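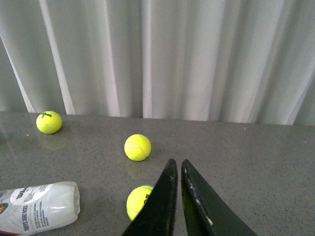 Questions We Get About Washing Down Jackets, Comforters and Curtains

Welcome! If you've found this page you probably have something big and puffy sitting by the back door and you're a little nervous about it. We've been running Prendari Wash & Fold for a good long while now, and these are the things people ask us at the counter, over the phone, and once in the line at the pharmacy.

Can I really wash a down comforter myself?

Most of the time, yes. Read the tag first, and if it says dry clean only, please believe it. Otherwise the main thing is room. A comforter needs to move around in the water, and a lot of home machines just don't have the space. Our big front loaders at the back of the shop will take a king size with no trouble at all.

Do tennis balls in the dryer do anything?

They do! Wet down sticks together in sad little lumps, and the balls knock them apart as the drum turns. Use clean ones, please, and not the ones the dog has been enjoying. They're noisy — it sounds like somebody moving furniture upstairs — but it's a sound you get used to. Wool dryer balls work too and are quieter.

How long does drying take?

Longer than you'd like. Plan on low heat and a whole afternoon, and take the comforter out now and then to shake it and feel along the seams. If you find a cool, heavy spot, it's still damp in there and needs to go back in. Chrysanthi Ververidis, who opened the shop, always gave hers one more cycle after she was sure it was done, and I've come around to her way of thinking.

What soap should I use?

A small amount of a mild liquid. Skip the fabric softener, which coats the down and makes it go flat. Run a second rinse if your machine has one.

Can sheer curtains go in the washer?

Many can, on cold and gentle, in a mesh bag, with the hooks taken out first (I have forgotten the hooks, and I have the snags to show for it). Hang them back up while they're a bit damp and the weight will pull most of the wrinkles out for you.

Do you take drop-offs?

We do, and large items are usually ready in 7 days. August is our slow month, so that's a lovely time to bring in the winter bedding. Ask for Roland Cropper if you have a feather bed, as he likes to look those over himself before anything gets wet.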